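Drustska river run, quick notes before I forget it all

Typing this on the train home, so bear with me. Went down for the open day on the Vilden, the smaller of the two boats Drustska runs on the lower river. You walk round, you get lunch, they take you up as far as the lock at Mundorthorpe and back. March, cold, bright, wind straight off the water. Bring gloves.

Boarding was at 10, supposed to be. More like 10:40. A coach had got lost and they held the gangway for it. Coffee while we waited, decent, in paper cups with no lids. On a dock. In that wind.

The boat first. Three decks, the top one open. Lounge at the front with big windows and low chairs you sink into and can't get out of. Dining room behind it, a bit dark, tables close together. If you're on a full week trip I'd ask for the river side, the other side looks at the stairs. Small library corner, mostly thrillers and one very good atlas of the river that somebody has drawn on in pen.

Cabins. We saw 3. The cheap one is on the lower deck, window high up, you see sky and the occasional duck. Fine for sleeping. The middle grade is the one I'd book, real window, space for two suitcases under the bed if they're not the hard kind. The top grade has a little balcony, lovely, but it's 3,000 for the week per person before drinks and I can't see it. Well, I can see it. I can't pay it.
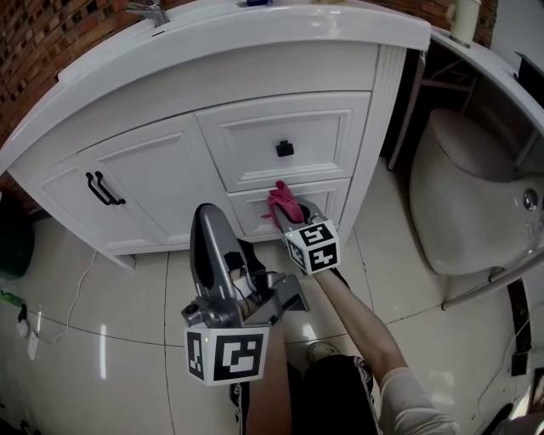

Noise: engine hum on the lower deck toward the back, you'd notice it at night. Middle deck nothing at all. Ask for a number under 14 if you go, those are the ones forward of the stairs. Heating was on full in every one of them and no one on the crew seemd to know how to turn it down.

Cast off a bit after 11. First hour is the best of it. Low hills, vines on the south side all bare still, a couple of church towers, a long island with herons standing about like they'd been put there. Then a gravel works, then a stretch of nothing much. Commentary over the speakers came and went. Good on the old ferry crossings, a lot on the flood walls. Too much on the flood walls.

Lunch was served early because of the lock. Soup (leek, hot, very good), then a choice of trout or a dumpling thing. Had the dumpling thing. Heavy. Apple cake after, and I took a second piece when it came round again. Wine is extra, beer is extra, tap water you have to ask for twice.

Mundorthorpe next. We got an hour on shore, which is enough for the main street and not enough for the castle, so pick. I picked the street. Half the shops still shut for the season but the bakery was open, and Bautista, the chocolate place by the bridge, was doing samples. Bought the orange peel in dark. Already gone. The path from the landing up to the square is cobbles and steep, there is a handrail for part of it. Anyone with bad knees should stay on the quay, there's benches and a kiosk.

The lock itself was the bit I'd have paid for. Everybody out on the top deck, wet walls sliding up past you, that cold cellar smell. We went in with a barge and there was hardly room for a hand between us and the side. A school group up on the bridge waved the whole time.

Back down was faster, current with us. Sun went in, top deck emptied, lounge filled up. Tea and the same apple cake. Docked at 16:20, and then a wait for the shuttle to the station, so don't book a tight train like I did.

Would I do the week? Middle deck, yes, but May or later, when the vines are out and the castle garden is open. Singles pay a supplment on every grade and they were vague about how much. Deposit holds till the end of April. Parking at the dock is free but it's a field, and it was a muddy one.

Next up is the canal boat people, if they ever answer my email.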